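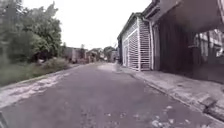 Workshop Notebook – Paint & Finishes
9 July 2018
Posted by the bench

Limewash test, second round

Picking this up where the June page stops. The question is still whether the Prestix additive does anything for limewash on old brick that plain casein doesn't do for a lot less money. The leaflet says "improved adhesion and reduced chalking." Improved over what? There is no control mentioned anywhere in it, and the only figure given is a drying time, which we could have worked out with a wet finger.

So, our own panels. Salvaged brick slips from the Wellatska job, set in a weak lime mortar, brushed down and dampened before each coat. Same putty throughout, same brush, four thin coats with a day between.

Panel A – putty and water, nothing else
Panel B – putty and skim-milk casein
Panel C – putty and Prestix at the leaflet dose
Panel D – putty and Prestix at double dose, which the leaflet tells you not to do

Weighed 298 g of putty into each batch. Panel C wanted more water than the others to get to the same milkiness, and I'm not sure I got it to the same milkiness. Judged by eye against the tub from B. If anyone repeats this, use the flow cup. I didn't because it was in the sink with shellac in it.

First look at the dry panels: A is chalky, as expected. B rubs off slightly on a dark cloth. C rubs off slightly on a dark cloth. I went back and forth between B and C with clean pieces of the same T-shirt and would not bet lunch on telling them apart. D has a faint sheen when you tilt it to the window and I don't like it at all. It looks like emulsion.
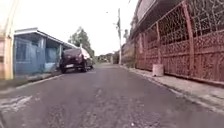 The sheen matters more to me than the rubbing. People ask for limewash and then complain that it behaves like limewash, so the makers add something to hold it down, and by the time it's held down properly you've got a paint that costs three times as much and can't breathe. I can't show that D doesn't breathe. I did the water-drop test and the drop sat there on D a good while longer than on the other three, but a drop on a wall is a rough sort of instrument, and I had wiped D with the cloth more often.

Someone will bring up the Cuadros sheet again, the one with the recipe supposedly from 1810. I've read it. The recipe calls for tallow, and gives no amount, and the sheet then recommends their own product in place of the tallow. I have nothing against tallow. I'd want to see the source before I quoted that date to a client, and I've asked twice.

Pigment

Yellow ocher from the Vudine tin, 58 g to a batch, soaked overnight. Streaked on A and C, less on B. The label says lime-fast. It probably is, ocher mostly is, but the tin is old and there are lumps in it the size of peas. I sieved half and left half as it came. The sieved half is better. Not a surprise, and not evidence of anything about the additive, so please don't let it turn into that in the write-up.

The color dries far lighter than it goes on. I wrote that in June and then mixed too pale all over again.

Rub test

Went at it properly this afternoon with the weighted block and felt pad. 161 strokes on each panel. I meant to stop sooner but lost my place on A and carried on, so the rest had to match. Brick showing at the arrises on A. B and C both worn thin along the middle and sound elsewhere. D hardly marked, which I suppose the maker would call a win.

One panel of each is too few. The slips also vary more than the coatings do: the soft orange ones drink everything and the hard purple ones let it sit on top, and C happened to get more of the orange. I only noticed after coat two. 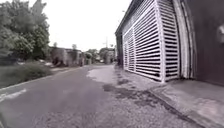

Still to do

– Make three more of each, sort the slips by hardness first
– Flow cup, cleaned
– Move A to D outdoors on the north rack and leave them alone until the frosts
– Try casein at half strength; I suspect we've been overdosing that as well
– Write to Prestix and ask what they tested against
– No more of the additive to be ordered until there's an answer

2 comments · 0 shares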